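Two days with the hand people at Futora

I went to the Futora visit in July mostly to settle a question we have been arguing over at work. We have money for one two-armed setup next year, and the choice is between multi-fingered hands and the plain parallel jaws we already own. Futora had opened its demo floor to buyers, and Ataahua Quinlan from their applications side had agreed to let us watch ordinary trials and skip the sales deck.

The building is at the far end of an industrial park, past a tile warehouse. Parking is free. Sign-in took longer than it should have, as they wanted a serial number for every laptop. There was coffee from 8 in the morning and sandwiches at noon.

Morning, day one: hands on soft packaging

Quinlan's group starts visitors on soft packs, on the grounds that anyone can pick up a block. 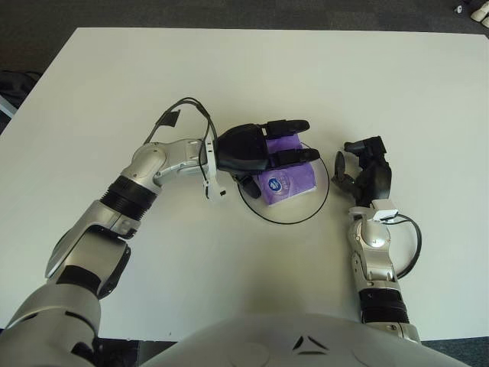

Soft packs are where our own jaws let us down. They close on the middle, the wrapper bunches, and whatever is inside gets a crease across it. I asked for the same kind of item we have trouble with, and the tissue packet was close enough. It lay flat inside a black circle marked on the table, which gives the operator a fixed start position, and the left hand came at it palm-down with two fingers straight across the top and the thumb tucked underneath the palm. I would have expected more of a pinch. Quinlan said the palm-down approach is the one they teach first and that operators drift away from it once they get confident.

We talked for a while about cables. My colleague from Drudberg, who came along for the first day only, has had wrist cables snag on fixtures and wanted to know how much slack they leave. The answer was "enough for full wrist roll, then a bit more." He wrote that down but did not look satisfied. On our line the bins have tall sides, so a loop standing off the wrist needs either a clip or a sleeve. Futora sells neither. Rezaei makes a sleeve that might fit, and I have asked them for a sample.

Afternoon: two arms, two objects

After lunch they moved on to work with both arms, using a plate and a purple tissue pack on a bare white table. The interest for us was in how the operator splits attention between the sides.

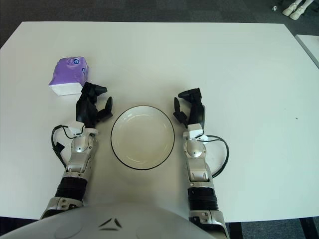

The controller they use logs each arm separately, and you can replay one side with the other frozen. I liked this more than anything else I saw. On our Okum controller both arms go into one log, and picking a fault out of it takes most of a morning. Quinlan let me scroll through an old session of 1,966 entries and find a late finger closure, and I had it in a couple of minutes without help.

Less good: changing a grip preset means stopping the session, loading it and homing both arms again. They know about it. There was no date for a fix.

I also asked about the thin-rimmed plate, as we handle shallow trays. The advice was to bring the fingers in low from the side and to leave the thumb wide until the last moment. With jaws we go straight down over the rim, and that works fine for us – I did not see a reason to change it. 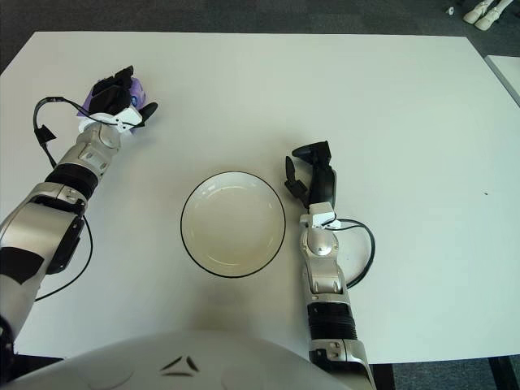

Day two: numbers and prices

The second day was in a meeting room. Quinlan put up the results of their in-house pick trials, with 97 percent for the hands on soft packs. I asked what counted as a success, and the answer was lifted and held, with no check on the state of the wrapper. For our purposes that leaves out the part we care about. They agreed to rerun it with a crease check if we send them a case of our own product.

Prices are by quotation and I can't repeat ours. Replacement fingers are sold in pairs, and the fingertip pads are a separate part number. Ask for both lines on the quote.

My recommendation to the office was to keep the jaws on trays, borrow one pair of hands for the soft packs, and look hard at the controller whichever way the rest goes. The case of product ships to Futora next week.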